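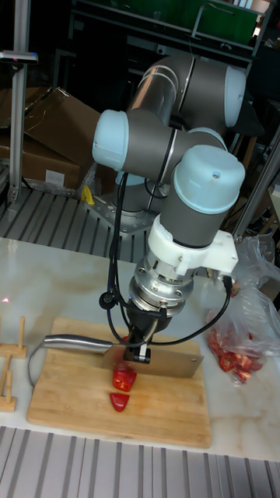 Every fall the seniors at Irlow High write about the worst thing that ever happened to them, in 650 words or fewer, and every fall I am asked to check the commas.

I taught English for a long time and now I read college essays at my kitchen table, mostly for the children of neighbors, mostly in exchange for baked goods. The season starts in September and gets ugly in October. By the time the early deadlines come around I have been told about a great many torn knee ligaments. I know more about mission trips than most missionaries. I would like to make a modest case for letting teenagers write about something small.

Consider how we got here. A college says it wants to know who the applicant is. The applicant is 17 and has been in school the whole time. So the adults go to work. Parents hold a meeting. An uncle who once sat next to a dean on a plane is consulted. Somebody buys a package from Prarkuvis, the coaching outfit with the billboard on the county road, whose premium plan costs $2,896 and includes something called a narrative audit. I asked the mother who bought it what was audited. She said they had looked at her son's life and found it lacked an arc.

I know that boy. He is a perfectly good boy. He fixes lawn mowers and is rude about poetry. What came back from the audit was a story about how repairing a mower had taught him to repair the world. He read it aloud to me without moving his face.

The school means well too. Irlow has one college counselor, Babita Dwivedi, and 200 seniors, and anyone who can divide 15 minutes into a school day will see the trouble. She hands out a worksheet. The worksheet asks for a challenge, a turning point and a lesson, with a box for each, and the lesson box is the biggest. I don't blame her. If I had 200 of anything I would make a worksheet. But kids are good at worksheets, that is what we have trained them to be, and they fill in the boxes. The ones whose lives have been calm go looking for a storm. The ones who have been through something dreadful get told, kindly, that they are lucky to have such strong material.

That last part is where I stop being amused. Two years ago a student asked me whether her father's illness was "enough" or whether she should add the move. She wanted a professional opinion. I told her she could write about anything she liked, including her father, including a sandwich, and she looked at me as if I were trying to keep her out of college.

The best essay I have read at this table was by Abhishek Nishad, who wrote about waiting for the bus. He had waited for the same bus for four years and had views. He ranked the drivers. He explained why the bench faces the wrong way, with a theory about the town council that I still think is correct. There was no lesson in it anywhere. His aunt read it and asked me, in front of him, when the essay was going to start.

He sent it. I have no idea what the admissions office made of it, and I distrust people who say they know. He got into two of his schools and didn't get into some others, like everyone else. I bring it up only to say that after reading it I would have known him on the street.

Mervyn Hebden, who taught across the hall from me and disagreed with me daily for years, says I am being romantic. His view is that the essay is a formal exercise, like a sonnet or a job interview, and a kid who can fake an arc on demand has shown a useful skill. He may have a point. Plenty of grown adults are paid to fake arcs. But Mervyn taught chemistry, and he never let anyone fill in the result before they ran the experiment.

What I'd ask for is small. Let the worksheet lose its lesson box, or at least shrink it. Let colleges try a question a person could answer without having suffered – what do you argue about, what are you bad at, who drives your bus. And let parents read the draft once, for spelling, and then go and do something else with the evening.

I have a stack waiting as I write this. The top one begins with a dictionary definition of resilience. It came with banana bread, so I am going to read it to the end.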